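Ilano Formenset im Test: Bausteine auf Ahornbrett

Testbericht, 30. September 2022

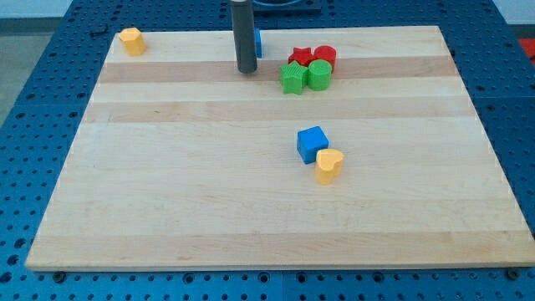 Für den Preis hätte er eine Holzunterlage im Lieferumfang erwartet, schrieb uns Ikance vorab. Das Brett muss tatsächlich separat gekauft werden. Wir haben ein großes aus hellen Ahornleisten verwendet, aufgelegt auf einen blauen Lochtisch.

Formen: Zylinder, Stern, Herz, Würfel, Sechskantprisma. Farben: Rot, Grün, Blau, Gelb. Stern und Zylinder stehen in Rot und Grün nebeneinander und eignen sich für Sortieraufgaben nach Form oder Farbe. Der grüne Stern hat geriffelte Flanken, der grüne Zylinder eine feine senkrechte Rippung. Das Herz steht aufrecht auf der Spitze stabil genug, solange niemand an die Unterlage stößt.

Gewicht des Sets laut Küchenwaage: 524 g. Nach 200 Sortierdurchgängen kein messbarer Abrieb an den Kanten. Abzug für die Verpackung ohne Fächer.

Wertung: gut

Kommentare (2)

Ugwu: Gibt es die Sterne einzeln nachzukaufen?
Redaktion: Bisher nur im Set.

Zuletzt getestet
- Lotuvex Stapelbox, 14 Liter
- Schneidbretter aus Ahorn, Pflege und Öl

Kontakt | Impressum | © 2022 | Nach oben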